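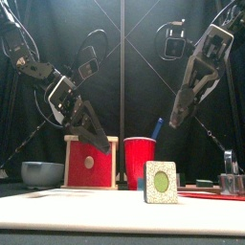 Kettler cell: setup and care notes

README for the two-arm tabletop cell at Plelthorpe. Maintained by Timo Ackermann. Last revised February 29, 2024.

Scope

This file covers the arms, grippers, wrist cameras and table. Recording software is in the Memorine repository and has its own README.

Layout

Two arms, left and right, both reaching down over a white table. One camera per wrist. Black curtain at the back. Keep the curtain closed while recording. The table items (bowl, cup with marker, red box with the round knob, sponge, speckled block) go back in the gray crate after each session.

Before a session

1. Check the clamp at the right corner of the table. It works loose.
2. Move each arm through its range by hand, power off. The camera cable should keep a loop at the wrist and never pull tight.
3. Wipe both camera lenses with a dry cloth.
4. Power on the left arm first, then the right. Wait for both to report ready.
5. Open and close each gripper 5 times with nothing between the fingers.
6. Run check_wrist on both sides. Images should arrive within 165 ms.

Grippers

The two grippers do not have the same fingers. Left: dark, angular, open frame. Right: long, gray, tapered to a blunt tip. Calibration files are not interchangeable.

Scuffs on the right fingers are fine. Replace the pair if a tip is chipped or the fingers no longer meet. Spares are in the Flillitz drawer. Recalibrate after any finger change and log the cycle count. The current right pair went on at cycle 2439.

Every 300 cycles: tighten the wrist screws and camera mounts, and check the cables for wear.

Known issues

- Left camera drops out if its connector is not fully seated.
- Right arm sags slightly when power is cut. Support it first.

Contact for parts: Torben Oltmanns.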